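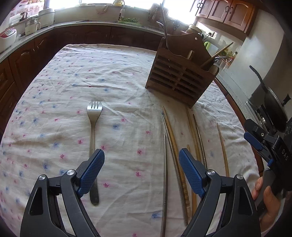

Aprendizagem por demonstração em manipulação
Apontamentos da unidade 2 – Recolha de exemplos com garra manual
Texto de apoio: Ngọc Dương. Revisão: Min-kyu Woo.
Versão de 2020-10-26

2.1 Objetivo da unidade

Na unidade anterior definiu-se uma política como uma função que recebe observações e devolve ações. Nesta unidade trata-se da origem dos pares observação-ação com que essa função é ajustada. O método considerado é a demonstração com garra manual: o operador segura a própria ferramenta terminal, executa a tarefa e o conjunto regista imagem, trajetória e abertura dos dedos. O braço robótico só intervém na fase de execução.

Pressupõe-se conhecimento de transformações rígidas, de calibração de câmaras e do material sobre regressão supervisionada. As questões de arquitetura da rede ficam para a unidade seguinte.

2.2 O que constitui um exemplo

Um exemplo, ou episódio, é uma sequência temporal com início e fim definidos. Para cada instante t guardam-se:

o_t – imagem captada pela câmara solidária com a garra;
p_t – posição e orientação da garra num referencial fixo ao início do episódio;
g_t – abertura entre os dedos, normalizada entre 0 (fechada) e 1 (abertura máxima).

A ação a_t não é medida diretamente. Obtém-se a partir da diferença entre p_t e p_(t+k), expressa no referencial da garra no instante t, juntamente com o valor g_(t+k). O uso de ações relativas dispensa o conhecimento da posição da base do robô durante a recolha e permite gravar em mesas diferentes sem nova calibração externa.

O horizonte k é um parâmetro do processamento posterior. Não deve ser fixado na gravação. Quem grava guarda os dados à frequência nativa do sensor e regista os carimbos temporais sem arredondamento.

2.3 Tarefa de referência: separação de talheres

A tarefa usada nas aulas práticas consiste em retirar utensílios dispostos sobre uma mesa e colocá-los num suporte vertical. Foi escolhida por reunir várias dificuldades num volume de trabalho pequeno.

a) Geometria fina. Um pauzinho tem secção reduzida e assenta diretamente na toalha. O erro vertical tolerado é menor do que o de um copo ou de uma caixa, e os dedos têm de descer quase até ao plano de apoio.

b) Aparência variável. Madeira e aço inoxidável devolvem a luz de modo diferente. Num mesmo campo visual podem coexistir um garfo de metal baço, pauzinhos metálicos e pauzinhos de madeira clara e escura. Uma política treinada só com madeira tende a falhar na localização do metal junto a uma janela.

c) Proximidade entre objetos. Dois pauzinhos em V pouco aberto obrigam a escolher o ponto de preensão na extremidade mais afastada do vizinho. Se o operador alternar sem critério entre os dois extremos, a distribuição das ações torna-se bimodal e a regressão por erro quadrático devolve a média, que corresponde a um ponto sem utilidade.

d) Oclusão pela própria ferramenta. A câmara acompanha a garra e os dedos ocupam sempre parte da imagem. Um utensílio curto pode ficar parcialmente escondido atrás de um deles. A informação em falta tem de ser recuperada a partir das imagens anteriores, razão pela qual se fornecem à rede 2 observações consecutivas em vez de uma.

e) Fundo não controlado. Uma toalha com flores pequenas introduz textura de alta frequência no plano de trabalho. Para a estimação da trajetória por odometria visual isto é favorável; uma mesa branca lisa fornece poucos pontos de seguimento. Para a segmentação do objeto o efeito pode ser o contrário.

2.4 Garra e preensão

A garra manual considerada tem dois dedos articulados, com almofadas texturadas nas pontas, e um gatilho no corpo. Convém fixar a terminologia usada nos guiões:

abertura de aproximação – valor de g_t antes de os dedos ladearem o objeto;
plano de preensão – plano que contém as duas almofadas no momento do fecho;
instante de contacto – primeira amostra em que g_t deixa de diminuir com o gatilho ainda em curso.

Para objetos alongados, o plano de preensão deve ser perpendicular ao eixo maior. Se o cabo do garfo aponta para o operador, a garra desce com os dedos um de cada lado do cabo e o fecho é lateral. Para um pauzinho oblíquo, roda-se primeiro o punho e só depois se desce. A execução simultânea da rotação e da descida é natural para uma pessoa, mas aumenta a velocidade angular da câmara e degrada a estimativa de p_t.

A abertura de aproximação deve ser constante em todo o episódio, exceto quando o objeto vizinho a impede. O operador não deve corrigir a posição do objeto com a mão livre depois de iniciada a gravação.

2.5 Protocolo de recolha

Cada sessão segue a ordem indicada.

1. Verificar o curso completo do gatilho e gravar uma abertura e um fecho sem objeto. Esta sequência serve para normalizar g_t.
2. Dispor os utensílios de acordo com a folha de configurações. As orientações são sorteadas; o suporte muda de lugar entre blocos e não entre episódios.
3. Iniciar a gravação com a garra parada, os dedos abertos e a mesa no campo visual.
4. Transferir um único utensílio para o suporte.
5. Afastar a garra até à pose inicial aproximada e terminar a gravação.
6. Atribuir a etiqueta (sucesso, falha ou inválido) antes de passar ao episódio seguinte.

Cada configuração é repetida 8 vezes com o mesmo utensílio e pequenas alterações de posição. O conjunto Brundlow, distribuído com esta unidade, contém 2580 episódios obtidos desta forma. O subconjunto Min contém apenas episódios com pauzinhos e destina-se aos exercícios em máquinas sem placa gráfica.

2.6 Diversidade da amostra

O número de episódios, isolado, diz pouco sobre a utilidade do conjunto. Repetir a mesma disposição na mesma mesa reduz a variância do estimador nessa vizinhança e não altera o comportamento fora dela. Distinguem-se fatores de variação internos à tarefa (utensílio, orientação, distância ao suporte, vizinhança) e externos (superfície, iluminação, conteúdo do fundo).

Uma cozinha em uso fornece variação externa a custo baixo: armários, eletrodomésticos, loiça a secar, hortaliça na bancada, luz de janela. Nenhum destes elementos deve ser retirado para gravar. A única exigência é que não se movam durante o episódio, uma vez que a odometria assume cena estática fora dos dedos e do objeto transportado.

O suporte merece uma nota. Se estiver vazio em todos os episódios, a política aprende a associar o destino a um contorno limpo. Deve haver episódios em que já contenha peças altas, como uma concha ou um garfo saído de um dos compartimentos, de modo que a trajetória de inserção inclua o contorno desses obstáculos.

2.7 Controlo de qualidade

A validação é feita em dois passos. O primeiro é automático e corre no programa Nostico, que rejeita episódios com saltos em p_t, perda de imagens ou ausência de fecho em g_t. O segundo é visual: o revisor percorre o início, o instante de contacto e a largada.

São inválidos os episódios em que a mão livre entra no volume de trabalho, em que se transfere mais de um utensílio ou em que o seguimento se perde por rotação rápida. São falhas, e conservam-se com essa etiqueta, os episódios em que o objeto escorrega ou fica fora do suporte. As falhas não entram na clonagem de comportamento, mas são usadas na unidade 4 para treinar o classificador de sucesso.

Um episódio em que a primeira tentativa falha e a segunda resulta é etiquetado como sucesso com recuperação. Estes casos têm valor, pois cobrem estados que uma demonstração limpa não visita – ver a discussão sobre desvio de distribuição na unidade 1.

2.8 Ficheiros e metadados

Cada episódio ocupa uma pasta com o vídeo, a tabela de poses, a tabela de aberturas e um ficheiro de metadados. Os campos obrigatórios são: identificador do operador, identificador do local, utensílio, configuração, etiqueta e versão da calibração. O servidor Gosska recusa pastas incompletas. O nome do operador não é guardado, apenas o código.

A divisão entre treino e teste faz-se por local. A divisão aleatória por episódio coloca fundos idênticos nos dois lados e produz estimativas otimistas.

2.9 Exercícios

1. Escreva a expressão de a_t em função de p_t e p_(t+k), com transformações homogéneas 4×4. Mostre que o resultado não depende da escolha do referencial fixo.

2. Com o subconjunto Min, represente g_t para um episódio de sucesso e um de falha por escorregamento. Proponha um critério para detetar o instante de contacto.

3. Dois pauzinhos estão dispostos em V. Formule uma regra de escolha do ponto de preensão que um operador possa aplicar sem medir, e indique em que disposições a regra é ambígua.

4. Treine a mesma rede com divisão por episódio e com divisão por local. Compare os erros de teste e comente a diferença.

Os exercícios 2 e 4 são entregues com o código. O prazo é a última aula antes da interrupção de dezembro.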